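**Ticket 223 – left arm drifts when pedal is released during teaching**

Project: Jimoso, simulated cell
Status: open, waiting for Ganotis support

We teach the block task by remote control in the simulator. The operator moves the left arm to the blue square, and the policy should later learn from these recordings. Since the update in April, the arm makes a small jump each time the operator releases the pedal and presses it again. 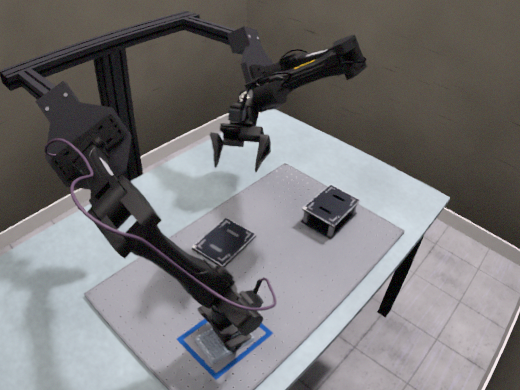
*Left arm over the blue square, right arm open and away from the board.*

**What I checked first**

- Joint limits are the same as in the old config.
- The right arm does not have this problem. I repeated the test nine times on each side.
- Network delay is around 70 ms, same as before the update.

**Log**

10:40 – Restarted the Cultard bridge. No change.

11:15 – Turned off the smoothing filter. The jump became sharper, so the filter was hiding a part of it. I turned it on again.

13:30 – Compared with the view from the other arm. Near the translucent block the jaws of the gripper are so close that even a small jump matters. I would like to discard every recording where the pedal was released at this point.

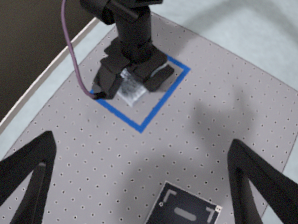
**Questions for support**

1. Is the hand controller offset stored again on pedal press, or only at the start of the session?
2. Can we repair the 200 recordings we already have, or must we teach them again?
3. Does the Ishida controller profile need a new calibration file after the update?

I keep the old version installed on the second computer, so I can run a comparison when you send me the settings.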